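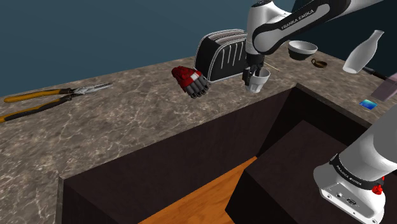 4.2 Comparaison des préhenseurs

Le protocole oppose deux préhenseurs, Prorkari et Hulgate, montés sur un même bras et pilotés par un contrôleur identique. Chaque configuration a fait l'objet de 300 essais simulés. La saisie est demandée au bord d'un récipient blanc à paroi facettée, posé près du bord avant du plan de travail - un contact ponctuel y est plus probable que sur une paroi lisse.
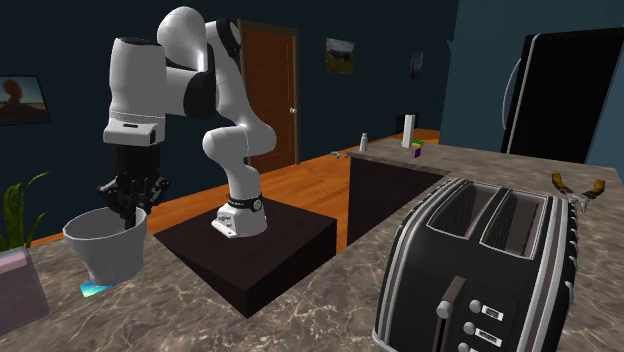

Figure 3. Source : simulateur Brasinent, rendu des auteurs.

La vue éloignée sert au contrôle de la posture du bras, la vue rapprochée à l'estimation de l'écart entre les doigts et le rebord. Le contrôleur Esposito reçoit les deux flux, avec un retard fixé à 26 ms.

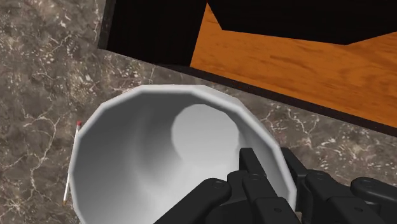
Les essais interrompus par une collision, au nombre de 8, sont exclus du calcul des écarts mais conservés dans le taux d'échec.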